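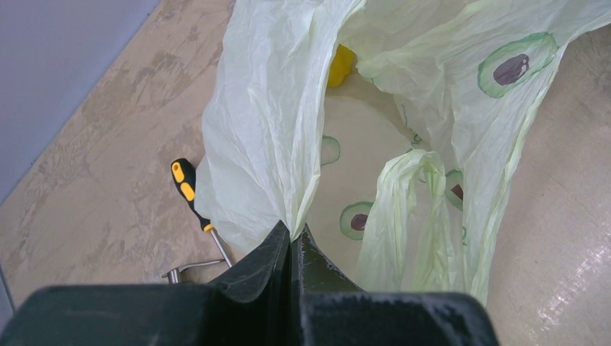 Ticket: Perrin store app, coupon drops off at checkout
From: Veronika Schwaiger
Status: open

Hi again! So I tried what you said on Monday (logged out, cleared the app data, logged back in) and the coupon still vanishes as soon as I pick a pickup time. It shows up fine in the cart, 2 dollars off, and then I tap 5 p.m. and poof — full price.

I tried my husband's phone too, same thing. The one time it stuck was when my order went over 60 dollars, so maybe there's a minimum that isn't printed on the coupon? My points are stuck at 200 as well, no idea if that's related.

App is up to date, phone restarted. I can send my order numbers if you need them — just tell me where to find the old ones, I only see the last 2.

Thanks!
Veronika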